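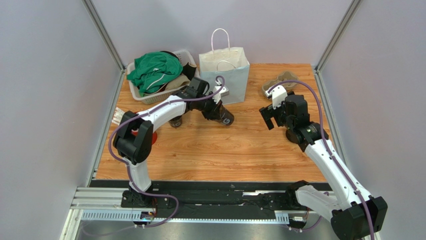 Gallery / Sorting and packing / Mixed table

Clothes basket, paper bag and dark cups on the wooden table. The front and middle of the top are kept clear for setting down.

The pages in this section cover small household loads: clothes, drinkware, and the containers used to carry them between rooms. The Cornby pages follow the same order as the Sepp pages. A caption comes first, then notes on the containers, the contents and the surface. Loads made up only of crockery are listed under Pritent, along with the drawer inserts and shelf dividers.

Mixed table is the general layout. It is used where soft and hard items come to the same surface and leave it in different containers. Clothes-only loads are simpler and have their own page.

Basket

White plastic, perforated sides, broad rim. The green garment on top is heaped above the rim and hangs over one side, with a line of white piping showing along the lower part. A beige item is folded further in, and a black one stands next to it near the rim.

A perforated basket suits clothes that are waiting to be folded. Air passes through the sides, and grit and lint fall out of the bottom when the basket is lifted and tapped. It is less suited to small hard items, which end up underneath the fabric. The working load for a basket on this table is 4 kg. Above that figure the rim flexes when the basket is lifted by one side.

A heaped garment takes up far more room than a folded one. If the basket is to be carried upstairs, fold the top item first and lay it flat across the rest. Sleeves and hems should be inside the rim before it is moved. Coloured items with white trim are washed at 40 degrees or below, inside out, and kept apart from new dark items for the first few washes.

Bag

Paper, very pale blue outside and cream-white inside, with two looped white handles. The front panel is plain.

Paper bags of this type stand open without support, which makes them convenient for packing with one hand. Load them from the bottom with the flattest item, then work upwards. The limit used on these pages is 2 kg, carried by both handles together. A single handle pulls the top edge out of line and starts a tear at the fixing. Do not put anything damp in the bag. Damp paper loses most of its strength and does not recover it on drying.

A bag that is used again should be folded along its original creases and stored flat. Bags with a split base go to recycling.

Cups

Dark finish. One lies on its side in front of the bag and carries a pale round mark resembling a letter G. There is a second cup-like piece further left.

Cups are packed after the soft items. A folded towel or shirt in the base of the bag takes up most of the knocks, and the cups then go in upright, mouth up, with fabric between them. Cups packed on their sides roll when the bag is put down, and printed marks rub against each other. Where a lid exists it is removed and packed separately, so that the inside can air.

Dark finishes show limescale and fingerprints sooner than pale ones. Wash by hand with a soft cloth, rinse, and dry straight away. Scouring pads leave a dull patch around a printed mark.

Table top

Wood, warm orange-brown, with the grain running horizontally. Fine darker streaks and a few small knots are visible.

The top is wiped with a barely damp cloth and dried along the grain. Small scratches are taken out with 400 grit paper on a flat block, light pressure, along the grain only, and the area is then re-oiled. Knots take up oil at a different rate from the surrounding wood and may need a second coat. Wipe off any surplus before it turns sticky.

Plastic baskets can drag grit across the surface. Lift them into place. If a basket has been standing on a tiled floor, wipe the underside before putting it on the wood.

Layout

Containers go to the back and side edges, with the packing area left clear in front of them. Keeping the bag beside the basket shortens the distance for each item and leaves the broad side of the bag facing the person or equipment doing the work. Pale walls make dark items easier to pick out and show dust quickly; they are wiped in the same session as the top.

Order for this load: clothes out of the basket, folded on the clear area, flat pieces into the bag, cups last. Anything that does not fit stays in the basket, and the basket is taken away after the bag.

Notes on use

Captions and notes may be printed for use in the home or workplace. Please keep the Getico credit line with the picture. Load figures apply to the containers listed on this page and should not be carried over to the wire baskets in the Sepp section.

Page revised in December. Previous layout withdrawn.

More in this section: Clothes only / Drinkware / Paper bags, folding and storage / Oiled wood surfaces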